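Sorting Assistant (part-time) - Bramwell Reuse Store

The Bramwell Reuse Store is looking for a sorting assistant to join our small team in Orkton from December. We take in unwanted household electrical goods, sort and test them, and pass them on at low prices to families and local groups. Last year we gave a second life to 609 items.

The post is for 17 hours per week, in mornings only, starting at 8.30. The contract is for one year and we hope to extend it.

Your main tasks will be:
Receiving goods at the side door and writing them in the stock book
Sorting cables, plugs and small parts by type
Putting labels and prices on tested items
Helping customers to find the correct lead for their appliance 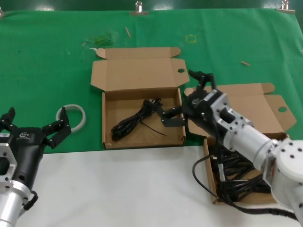 Black cables in open cardboard boxes.

You do not need a technical diploma. We will teach you how to recognise the common connectors and how to use our simple tester, made by Ostier. More important for us is that you work with patience and that you can read small print on a plug without hurry. Some lifting is necessary, but for heavy goods we always work in pairs.

You should be able to speak and write everyday English. Many of our customers are still learning it, as I did myself when I came to this work, so a second language is very welcome. A driving licence is useful but we do not ask for it.

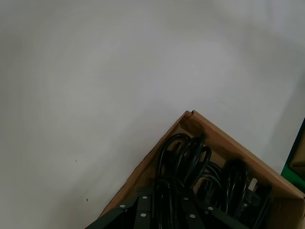

We pay 178 pounds per week before tax, and we give paid holidays in proportion to your hours. Work shoes and gloves are provided. The store is five minutes on foot from the bus station, and the number 85 bus stops in front of our gate. Please note that the first month is a trial period for both sides.

To apply, please send a short letter and the names of two persons who know your work. It may be written by hand. Address it to Marjorie Wragg, Bramwell Reuse Store, Climance Yard, Orkton. If you wish to see the place before you decide, ask for Cyril Crabtree at the counter - he is in every morning until noon and will gladly show you the sorting room.

We answer every letter, also when we cannot offer the post.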